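Re: [trevska-users] Plan looks right in the viewer, wrist does something else near the table
List: trevska-users
Posted: Wednesday

Hello again everyone, and hello to whoever asked the question quoted here. I'm sorry it sat so long without an answer! I kept starting a reply and then going off to try one more thing.

> We are on the current Trevska planner with the Rulico grasp module.
> In free space everything is fine. As soon as the target is within a
> hand's width of the tabletop the planner starts returning odd wrist
> flips, or it gives up with "no valid approach". Same targets, same
> seed. Is this a collision margin problem or are we holding it wrong?
> Also, does anyone have wrist camera poses they trust?

I think it's the margin, mostly, but there is a second thing hiding behind it, and I spent a good part of November confusing the two, so let me go through it in the order I wish I had.

Start with the wrist camera, before you touch the planner at all. The grasp module takes its object pose from the wrist view if there is one, and only falls back to the overhead view when the confidence drops. In my sim the wrist view gets very close to things at the bottom of an approach, and a fixture that looks perfectly ordinary from above turns into a corner, a button and a lot of shadow.
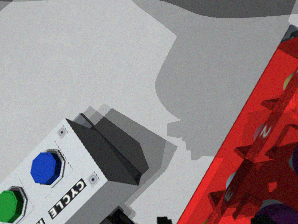

So the pose estimate jumps, the target moves a little, and the planner replans from a joint state that was only ever good for the old target. That's your wrist flip, or at least it was mine. If you log the target pose alongside the plan you'll see it right away. I had been logging only the plan (I know, I know) and blamed the solver for two weeks.

The cure is dull: freeze the pose at the pre-grasp point. There is a setting for it in the Rulico config, called hold_target_on_descent, and it is off by default. Turn it on, and then set your pre-grasp height to 60 mm above the object and leave it there while you test everything else. You can argue about the height later.

Now the margin. The default collision padding in Trevska is 17 mm all the way around every mesh, fingers included, and that is generous when you are carrying something through open air and hopeless when you want the gripper down among small fixtures. I keep a test layout just for this, with things placed closer together than I would ever put them on a real bench, and I run it after every change.
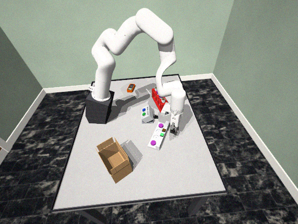

Test layout from the room camera, gripper low beside the long white panel.

What works for me is two padding values instead of one. Keep the default for the arm links and drop the fingers to 5 mm, but only once the target is frozen. If you shrink the finger padding while the pose can still wander you will get some very exciting contacts. Please do it in that order!

You asked about camera poses, too. I have a set I trust, and the one I'd start with looks nearly straight down on the fixture. It is good for checking the pose fit, and it also shows you how much trouble the arm's own shadow is going to give you. 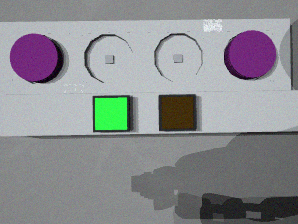

Near-overhead view of the panel: purple cylinders at the outer positions, arm shadow at lower right.

If your segmentation was trained without cast shadows, try it on a view like that one first. Mine used to draw a mask around the shadow quite happily and hand it over as an obstacle, and then of course the planner said "no valid approach", and it was right to, given what it had been told. Someone on the Figueroa list suggested randomizing the light position during training, and I'd second that. It took an evening to set up and I haven't had a phantom obstacle since.

One last thing to check is whether the trouble follows the fixture or the arm. I moved the base to a different part of the table, changed the objects, and ran the same config again without touching a single number. 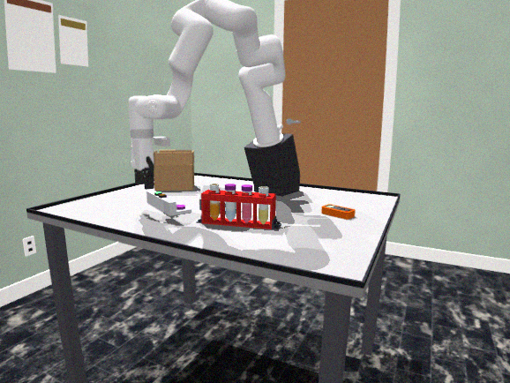
With the frozen target and the split padding I got 585 clean plans in a row before I stopped it and went to make dinner. With the old settings, same seeds, I never got far at all. That is planning only, mind you. I haven't checked how the grasps hold up under the Dirkov contact model, and I'd be glad to hear from anyone who has.

If it still flips after all this, post your joint limits and the log with the target poses in it, and I'll have a proper look over the weekend. And do say which version of the grasp module you have, as the setting had a different name in the older ones and a misspelled key is silently ignored.

Warm wishes to all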